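Search this blog
Print this post | E-mail this post
3 min read

Robots that fix computers (sort of!)

I finally got to the Prumeo open day in October, after missing it twice, and I've been boring everyone at home with it ever since. Dexter Halvorsen drove, I brought the sandwiches, and we were in the door by 10.

The part I'd come for was the desktop computer bench. Selma Radulović was running it and didn't mind us hogging the front spot one bit. She started us on the practice board, where the parts each get their own holder and the arm works up close. 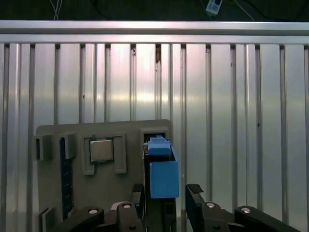 Light blue test piece at the slot, with a CPU sitting in its socket on the left.

I could have watched that slot all morning. I've built 4 PCs in my life and sworn at every one of them, so seeing a gripper deal with fiddly little parts was pure joy for me (Dexter was more into the coffee). Selma says the hard bit is lining things up, and I believe her!

Then on to a real tower, lying on its side with the insides showing. All those cables! I asked if they get in the way and she just laughed. 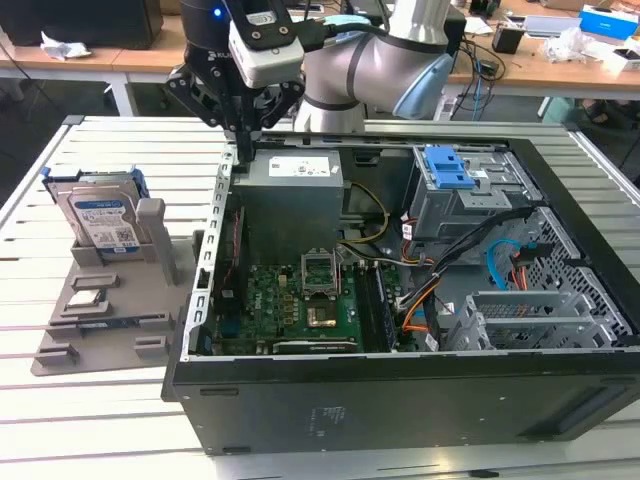

Reaching in by the power supply. The hard drive is standing in the gray fixture on the left.

Drives were my favorite, though. They ride in blue plastic caddies, same as the ones in my old office machine, and I remember how stiff those could be.
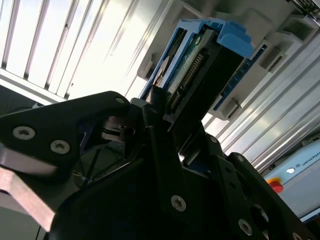

Hard drive in the gripper, gold pins toward the bay.

I asked Radomir Bošković how many practice runs they'd logged and he said 2,000, and that he'd stopped enjoying it somewhere before 198. I'd happily take his shift. We stayed until they started stacking the chairs, and Dexter has already agreed to drive next time.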